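Good Practice for Tabletop Sorting with Grippers
Kuvcombe Home Workshop Guidance, Sheet 4

Members who use hand-held or arm-mounted grippers at home should prepare the work surface before any tool is picked up. The points in this sheet follow the Monlow house rules and apply to light objects only, with an upper limit of 300 grams per item.

Cover the table with a cloth that lies flat. A checked pattern is acceptable, and many users find that it helps them return objects to the same position. Keep the tray within easy reach of both hands and leave a clear space in front of it for the item being handled.

Open the fingers fully before approaching an object. Lower them on either side of it, close slowly, and stop as soon as the pads make contact. Small toys with thin arms or stems should be held by the body.

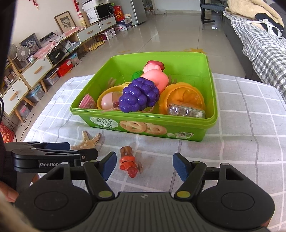
Fingers open on either side of a small toy figure, with the tray of toy fruit behind.

Where two grippers are in use, one should remain still while the other moves — this applies to practiced users as well. Bare fingers stay clear of the pads until both tools have come to rest.

Wipe rubber pads with a damp cloth at the end of each session and let them dry in the open position. Pads that have become shiny or cracked should be replaced in pairs. Gaber and Skulov pads are not interchangeable, and mixed sets do not meet the Monlow rules.

Keep no more than 6 loose objects on the cloth outside the tray. Capsules and other round items belong in the tray when they are not being handled.

Questions about pad sizes are covered in Sheet 79.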